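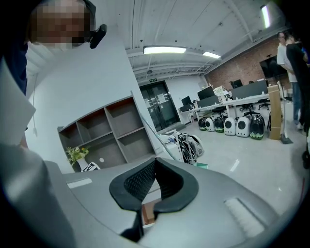 Keeping a shared room in order when several people record with hand-held grippers

Written by Saadet Yazıcı for the Iden group. Last changed in October.

When I started to write these rules, we had one page on the wall and it said only "be careful with the equipment". Everybody agreed with it and everybody understood it in a different way. So I wrote down the steps we follow now, in the order a person meets them during a working day. You can copy them for your own lab or workshop. Please change the parts that do not fit your room.

I assume you already know how to start and stop your gripper and how to save a session. For that, read the set-up page first.

What you need before you begin

A gripper that is charged and has passed the check in Step 2.
The room plan, printed, with the walking paths marked in colour.
The session sheet and a pen that works.
The booking for the room, with your name on it.
One other person who has read this page.

Step 1. Agree on who is in the room

Before any recording starts, the session lead goes to each person in the room and tells them three things: what will be recorded, for how long, and where the recording person will walk. Do this by voice. A message in the group chat is not enough, and a person who wears headphones will not hear a general announcement.

If somebody does not want to be recorded, they do not have to give a reason. Write "one person not recorded" on the session sheet, without the name, and plan the task so that the gripper camera does not turn to that side. If this is not possible, move the session to another hour.

Faces are blurred before the files leave our own storage. This is a rule of our group and it has no exceptions, also for people who say they do not mind. Please remember that the blurring works on faces only. It does not remove a name badge, a screen with an open email or a letter on a desk. These you must put away yourself.

Visitors get the same explanation as staff. If a visitor arrives in the middle of a session, stop, explain, and start again.

Step 2. Check the gripper

Do the check with the gripper switched off. It takes a few minutes when you are used to it.

Look at the finger pads first. The textured surface should be clean and should not lift at the corners. Press each corner with your thumb. A pad that lifts a little today will come off during a task tomorrow, usually when you are holding something that can break.

Then look at the rubber edge of the fingers. Small marks are normal. A cut that opens when you bend the rubber means the finger must be changed, and you write the change in the parts book with the session number.

Look between the fingers. Pieces of card, crumbs of foam and tape like to stay in the bottom of the opening. Remove what does not belong to the tool with plastic tweezers. Do not use a screwdriver.

Close and open the fingers slowly, 7 times. They should move the same way each time. If one movement feels harder, stop the check and put a red tag on the gripper. Do not try it "one more time" in the session.

At the end, clean the camera cover with the dry cloth. We had a batch from the Bozkurt project, 369 recordings, where a thumb print covered the same corner for the whole set. It was nobody's fault in particular, the cleaning was simply not on the list. Now it is.

Step 3. Check the floor

This is the step people skip most, so I give it more space.

When you work with a hand-held gripper, your eyes follow the fingers. You do not look at your feet. The floor must be safe for a person who is not looking at it.

Walk the full path once with empty hands, at normal speed, and come back the same way. On the way, check these points:

The path is wide enough for two people to pass without turning sideways.
No cable crosses the path. If a cable must cross, it goes under a cable cover.
Poles and stands are either fixed or lying flat against a wall. A long pole that leans can slide when somebody touches the far end.
Carriers, bags and cases stand in one line and their straps are tucked in.
Loose covers and parts are in a box, and the box is outside the path.
The way to the exit is free, and the door can open fully.

The last point comes before all the others. If something stands in front of an exit, you move it before you do anything else, also when it is heavy and also when it belongs to another group. If you cannot move it, the session does not start.
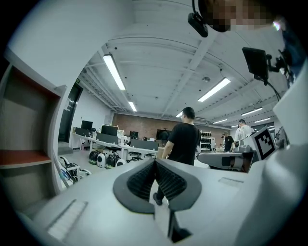

Chairs need their own rule. An office chair that is pushed in at nine o'clock is in the middle of the path at ten. Ask the people at the desks to push the chair back in each time they stand up, and ask them kindly, because they are doing you a favour. It is their workplace as well.

Step 4. Keep distance from machines that move by themselves

In a shared room there may be a second machine running while you record. The hand-held gripper only moves when you move it. A robot arm does not have this good habit.

The rules for us are these.

Ask the operator of the machine where its reach ends. Do not guess it from the position the arm has now. An arm that is folded can reach much farther than it looks.

Stay 2 metres outside this reach for the whole session. If your task needs you to come nearer, the operator stops the machine, and you wait until the operator says "stopped" in a clear voice. You answer "stopped". Only then you walk in.

The operator does not leave the machine while it is running. Not for a phone call, and not for coffee.

Everybody in the room must know where the emergency stop is. Point to it with your hand when you explain. I have seen people nod to the words "on the left side" and then look to the right.

Do not touch or move printed markers which are fixed on a machine or a table. A marker that is moved by the width of a finger can make the measured position wrong, and often this is found only days later. If you bump one, tell the operator at once. No person in our group will be angry about a marker that was reported. If it was not reported, that is another conversation.

The distance of 2 metres is our own choice for our own room. Your safety officer may ask for more, and the documents for your machine may also ask for more. Always use the larger number.

Step 5. During the session

Say "recording" when you start and "finished" when you end. Say it loudly enough for the far side of the room.

Move at the speed of normal work. New people often move very slowly because they want to be careful, and then the recording shows a kind of work that no one does in real life.

Do not walk backwards. If you have to step back, stop, look behind you, and then step. This costs one second and you can leave it in the recording.

If you are recording over your head or close to a shelf, the second person stands beside you and watches the shelf. This person holds nothing in the hands.

If you drop something, leave it until the recording is finished, except when it lies in the path. In this case stop the recording and pick it up.

Take a break when your wrist gets tired. The gripper does not feel heavy in the first minutes and it feels very heavy later. We change hands or change persons after each block of tasks. In the Gurncombe group they use a kitchen timer for this and I like the idea, but our people voted against the noise.

Step 6. After the session

Put the gripper back on its own hook with the fingers open. If it is stored closed, the rubber presses on itself and keeps the shape.

Fill in the session sheet before you leave the room. Write down:

The number of the gripper.
The task, in one line.
Who was the lead and who was the second person.
Whether another machine was running, and who operated it.
Anything that was moved, dropped, bumped or repaired.

The last line is the most useful one for the people who work with the data later. At Tukedham we went through 2,093 session sheets from older work, and on most of them this line was empty. It is not possible that nothing was moved in all those sessions. So please write "nothing moved" if that is the truth. An empty line tells us only that the line is empty.

Then walk the path again and put the room back as it was. This includes the things you moved for other people in Step 3.

Common mistakes

Doing the floor check in the morning and recording in the afternoon. Repeat it before each session, also after lunch.

Asking only the people you know for permission. The person at the last desk is the one who gets forgotten.

Using the red tag as a note. A red tag means that the gripper is not used by anybody until it is repaired. If you only want to leave a remark, use the parts book.

Letting the session lead also be the second person. It saves one person and you lose the reason for having two.

Storing equipment "for a moment" beside the door.

If the rules do not fit

Sometimes a task cannot be done inside these rules. For example, you need to record at the doorway, and then the doorway is of course in use. In such a case write down which step you want to change and what you will do in its place, and give it to the room manager before the day of the session. A change is valid for one session only. If you find you are asking for the same change again and again, then the page is probably wrong, and you should write to me so I can correct it.

The printable session sheet and the empty room plan are in the same folder as this page.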